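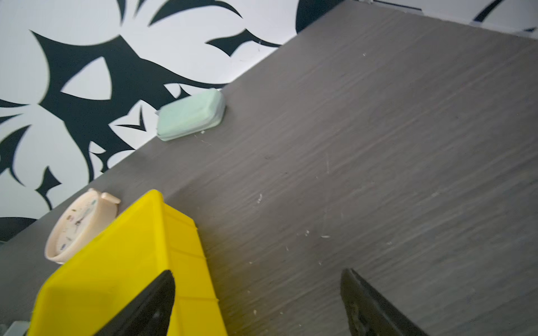 Why buy a second arm before the first one is busy all day, was the question from Juška when the draft budget went around. Fair question. The reply that came with it was longer: the arm we have sits idle most mornings, the hold-up is setup and reset, and a second arm would give us two idle arms. They would sooner see the money go to fingers, bins and a decent table.

Writing down where I stand before the Thursday call, so it's all in one place.

**What we have to spend**

3000 for the rest of the year, all in. That has to cover hardware, shipping and anything we break. Nothing carries over, so whatever isn't ordered by the end of July is gone.

**Second arm**

The Tarkex refurb offer is still open. It would eat the whole 3000 and leave nothing for a mount, a wrist camera or spare cables. Juška's point about idle time stands too. I went back through the run log: 331 pick-and-place runs logged since the table was set up, and far more time between runs than in them. I'm moving the arm to next year's list.

**Fingers**

We're on the black tapered ones. They're fine for getting down beside things, less good for anything smooth with round corners. Options:

- Genumau: padded set, 2 pairs plus adapter plate, quoted at 808 with shipping. Lead time not given, need to ask.
- Print our own pads and glue them on. Cheap, but we tried this in spring and they peeled.
- Do nothing, keep going with what's on the arm.

Leaning Genumau. The adapter plate is the part I care about, as it would let us swap fingers without redoing the wrist camera calibration each time. Need to check that the plate doesn't push the tips too far out of the camera's view. If it adds more than a few millimeters we may have to shim the camera bracket as well. Ask for a drawing before paying.

**Bins and small objects**

Yellow bin stays, it's easy to find against the gray. I want a second color at the same size so we can start on sorting. Nukotton sells them by the case only. Asked if they'd split a case, no answer yet.

For objects, the round alarm clock and the green block are both worth keeping in the set. One is glossy and an awkward shape, the other is plain. I'd add a few soft things and something thin and flat. No need for a budget line, people can bring stuff in.

**Table**

Still the gray wood-grain one, with the patterned wallpaper behind it. Juška asked if we want a plain backdrop. My view is no for training runs and maybe for the acceptance tests on new fingers, where I want fewer things changing at once. A roll of paper would do. Crumbs on the top again - put a hand brush on the order, and wipe down before the first run of the day.

**Draft order**

1. Genumau finger set with adapter plate, once the drawing checks out
2. Bins from Nukotton, if they split the case
3. Spare wrist cable
4. Hand brush, roll of backdrop paper

Keep the rest unspent until the fingers have been on for a couple of weeks. If the pads wear fast I'd want to reorder from the same pot.

**Open**

- Does the Genumau price hold past July?
- Who signs off if shipping comes in higher than quoted?
- Juška wants reset time logged separately from run time. Agreed, adding a column to the sheet tonight.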